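How to Reset a Catch-All Table (and Keep It Usable Through the Week)

Every home I have lived in has had one table that gathers things. In our old place it was by the back door, and now it's the long one against the wall, where everybody passes on the way to somewhere else. I used to clear it in a temper every Sunday, sweeping the lot into a bag, and then spend Monday morning digging through that bag for my sunglasses. These days I do it more gently, and it takes me eighteen minutes with a cup of tea going. I'll take you through it the way I took my neighbor Bhavana Rai through it last November, when her own table had reached the point where the family was eating on the couch.

What you'll need

A soft dry cloth, a slightly damp one, a shallow plate or tray you don't mind using for scraps, and one small bowl or cup for pens. You don't have to buy anything. I did once send away for a Juvon desk organizer with nine compartments, and it became one more thing on the table, so it lives in the closet now with the gift wrap.

Step 1: Give the trash one place to go

Before you move a single useful thing, set your plate down at one end and put every bit of rubbish on it as you find it. Tissues, receipts, the little plastic tags off new socks. I know a wastebasket would do the same job, but walking back and forth to it is how I end up in the kitchen making toast. 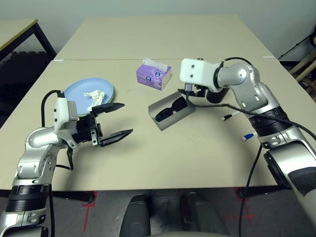

Tissues deserve a word of their own, as they are the chief offenders in our house from the first cold day until spring. Keep the box well back from the edge where you sit, close enough to reach but out of the way of your elbows. A small one like the purple box on my table is plenty, and the used ones go straight on the plate, same as the crumpled one on the light blue plate there. When the plate looks full, tip it out and bring it back. Bhavana uses a saucer for this, but she has smaller colds than we do.

Step 2: Put glasses away first

Glasses come before everything else on my list. They scratch if something slides over them, and they get sat on if they migrate to a chair. Find the case, open it, and check that there isn't any grit in the bottom. Give the lenses a wipe with a proper lens cloth (please not a tissue, which can leave fine marks on some coatings), fold the arms in, and set them in with the lenses facing up. Close the lid. I say that because I leave mine open half the time, and an open case is really just a small dish with a hinge.

If the case has gone missing, fold the glasses anyway and move them to the back of the table while you look. Check coat pockets. Ours was once in the bread box, and I still couldn't tell you how it got there.

Step 3: Round up the markers

Take a scrap of paper and try each marker as you pick it up. One short line is enough. Anything that scratches or fades halfway goes on the trash plate, and you must be firm about it, even with the good colors. Click the caps on until you hear them catch. Store felt-tips lying flat if you have a drawer for them, or stand them in a cup if you don't; a cup that's slightly wider at the top is easier to drop things into, and a heavier one won't go over when a child grabs from it.

My friend Anselmo Arango teaches evening drawing classes at Kestanside, and he tells his students to cap a marker before they put it down, every time, even for a second. I've tried to get my family to do this. We are making slow progress.

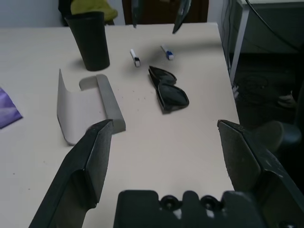
Once the markers are dealt with, you'll be left with what I call the odd pieces, meaning parts of things, bits of packing, something that came off something else. Pick each one up and ask whether you know where it belongs. If you do, take it there now. If you don't, put it in a shoebox with the month written on the lid, and when the month comes round again you can let the contents go with a clear conscience. Maritza, my sister-in-law, thinks a year is much too generous, and she may be right – but she has also rung me up looking for the foot of a bookcase.

Step 4: Crumbs and seams

Now you can clean. Begin with the dry cloth and work from the wall toward yourself, gathering the crumbs into your hand or onto the plate. Going in with a damp cloth first only smears them about. If your table is two tables pushed together, pull them apart a couple of inches and wipe both edges, then look at the floor in between. I'm always a little ashamed of what I find down there.

Follow with the damp cloth, wrung out hard, and dry the surface straight after. On a pale tabletop it helps to crouch and look across it toward the light, where you'll catch any specks you missed.

Step 5: Put back less than you took off

Only the things used at that table go back on it. For us that's the tissue box, the cup and the glasses case. The plate gets washed and comes back too, because another sneeze is never far off. Folded cloths go to one end, and nothing gets stacked on top of anything else.

Leave the middle bare. It's a great temptation to set a plant there, and you can if you like, but I find that a clear stretch in the middle makes people think twice before they drop the mail.

In between times, I do a quick pass before bed, just glasses and trash. If I skip a couple of nights it doesn't matter much, and I start again with the plate.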